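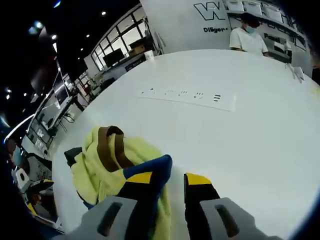
Qui sommes-nous ?

Bonjour et bienvenue chez Rosteo ! Si vous êtes tombé sur cette page, c'est sans doute que vous cherchiez le numéro d'une sortie, l'ancien tracé d'une nationale ou le nom d'un échangeur disparu. Vous êtes au bon endroit (et entre nous, vous êtes plus nombreux que je ne l'aurais cru).

J'ai lancé le site tout seul, un mois d'octobre, avec une vieille carte routière achetée en brocante et une question bête : pourquoi la route devant chez mes parents avait-elle changé trois fois de numéro ? Je n'ai jamais vraiment arrêté de chercher. Nous sommes maintenant cinq, éparpillés dans trois départements, et on se retrouve tous les deux mois pour se disputer sur des bornes kilométriques.

Ce qu'on fait

Rosteo, c'est d'abord un répertoire : 1 413 fiches à ce jour, une par route ou par tronçon. Chaque fiche donne le tracé, les villes traversées, les dates d'ouverture quand on les a, les changements de numéro et les déclassements. On y ajoute des photos de panneaux, des coupures de presse, parfois le souvenir d'un lecteur qui a vu passer les bulldozers au fond de son jardin — ce sont mes fiches préférées, je l'avoue.

On prépare aussi des dossiers historiques pour des communes et des bureaux d'études. C'est ce travail-là qui paie l'hébergement et les scans. Le reste est gratuit, sans inscription.

Nos outils

Les cartes sont dessinées avec Pesska, un petit logiciel maison qui superpose les tracés anciens et actuels. Il rame un peu au-delà de 4 000 points, on y travaille ! Les relevés de terrain, eux, se font en voiture ou à vélo, carnet sur le guidon, et tant pis pour la pluie.

Envie de participer ?

Une erreur, un panneau oublié, une carte d'avant 1960 qui dort au grenier ? Écrivez-nous par le formulaire de contact. On lit tout, on répond à tout, mais pas toujours vite (comptez deux semaines, trois pendant les vacances). Pour les photos, merci d'indiquer la route, le sens de circulation et l'année de prise de vue.

Page mise à jour le 30 mai 2023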